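Flutura ouvre à Bristton ses ateliers d'enduits et de finitures intérieures

Communiqué de presse — Bristton, septembre

C'est avec une joie que nous avons bien du mal à contenir que Flutura annonce l'ouverture de ses ateliers du soir, consacrés aux murs, aux enduits et aux couleurs de la maison.

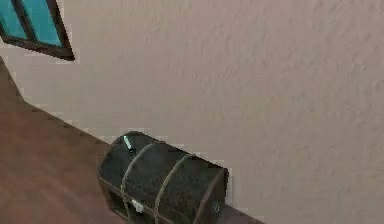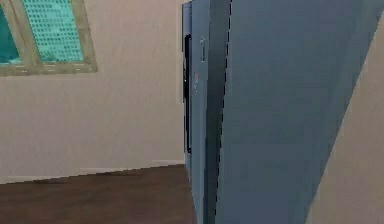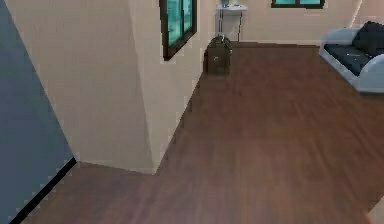 Des murs beiges et du bois sombre ou brun-rouge.

Pour Akpalu, qui nous accompagne depuis les premières réunions, « un mur se prépare longtemps avant de se peindre, et c'est cette patience-là que l'on vient apprendre ici, à plusieurs et sans se presser ».

Le programme comprend deux parcours, l'un pour les débutants, l'autre pour celles et ceux qui ont déjà manié la taloche — et qui en gardent parfois un souvenir mitigé ! Chaque séance dure 90 minutes, à partir de 18 h 30, dans les locaux de Resbridge, que nous remercions très chaleureusement pour son accueil. L'outillage est prêté, les enduits sont fournis, et il suffit de venir avec de vieux vêtements et un peu de curiosité.

Les inscriptions sont ouvertes dès maintenant à l'accueil de Flutura, à Bristton.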